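Moving the pantry out of the kitchen

13 November 2018

When we rented this apartment in July, I was very happy with the kitchen because it has a window. I did not look at the cupboards. There are 2 of them, and one is mostly full of the gas meter. For the first weeks I kept the rice on top of the refrigerator and the flour in a suitcase, and each time I wanted to bake something I had to open the suitcase on the bed.

I grew up in a house where food was kept in quantity. My mother bought beans by the sack and in autumn the whole family made tomatoes in jars, so that a wall of the cellar was red until spring. I never thought of this as a hobby, it was only how one ate. Now I read on the internet that people call it "pantry cooking" and there are even courses for it. I am a little amused but also glad, as I can finally find people who want to discuss dried chickpeas with me.

Last month I made a list of everything dry that we had in the apartment. It was more than I thought and also worse than I thought. There were four open bags of lentils, all of the same kind. There was a packet of semolina from before we moved, with small brown visitors inside it. I threw away the semolina and everything that was standing next to it, and I washed the shelf with vinegar. Since that day, everything that comes into the house goes into the freezer for some days before it goes into a jar. If you have had these moths once, you will understand me. If you have not, please freeze your flour anyway.

About jars I have become quite strict. I use the ones with a wire and a rubber ring for flour, rice and sugar, and ordinary jam jars for spices and seeds. Plastic boxes are lighter but mine kept the smell of cumin through many washes, and then the oats had it too. I write the name and the month on a piece of paper tape. I used to write only the name, and this was the reason for the four bags of lentils: I never knew which one was old, so I opened a new one to be safe.

The beans I order from Guimarães, a small shop which sends them in paper bags. They have a flat white bean which I had not met before. It needs a long soaking, from the evening until the next noon, and then it cooks so soft that you can press it with the tongue. I cook 800 grams at one time, in a big pot with a bay leaf, half an onion and a spoon of oil. The salt I put in only when they begin to be soft. I know that there is a discussion about this and that many good cooks salt from the beginning. I tried both ways and my beans were fine both times, so I stay with the way of my mother.

From one pot we eat the whole week. The first day they are a soup, with the cooking water and some old bread. Then a salad with raw onion and parsley. What remains I crush with garlic and lemon and we put it on toast. My husband says that on Thursday he begins to be tired of them, but he eats the toast.

Then there was the question of where to put all this. Behind the kitchen we have a small room with a concrete floor. It stays cool, even in summer, and it does not get any sun, so it is very good for oil and potatoes. I wanted simple white metal shelves, the kind with holes in the posts, where you can decide for yourself the height of every level. Wood is more beautiful, but I had the moths in mind, and metal I can wipe.

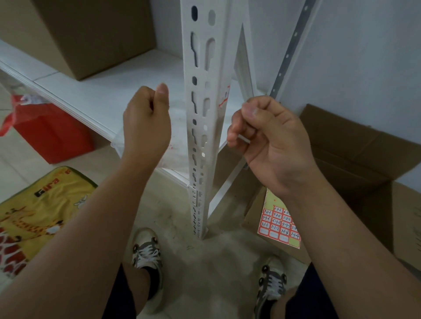 The distance between the shelves I would plan on paper first. My tall jars are 33 centimeters with the lid, and you need also space for the hand above them, or you will be pulling each jar out by its stomach. The low shelves are for heavy things, so the flour and the sugar go there, and the onions in a basket. Potatoes I keep apart from the onions, as they sprout faster together. At eye level I want what we use every day. The top is for the empty jars and for the big pot.

I still have to find a good place for the olive oil. The tin from Clodamano is five liters and too heavy to lift high, but on the floor I am sure that I will kick it. For now it stands by the door and I walk around it.

Next time I will write about the tomatoes. I did only a few jars this year, and one did not close well, but the others have a very good color. If somebody knows where to buy rubber rings in the smaller size, please write to me. The ones I have are all for the large jars and I have already two bags of them.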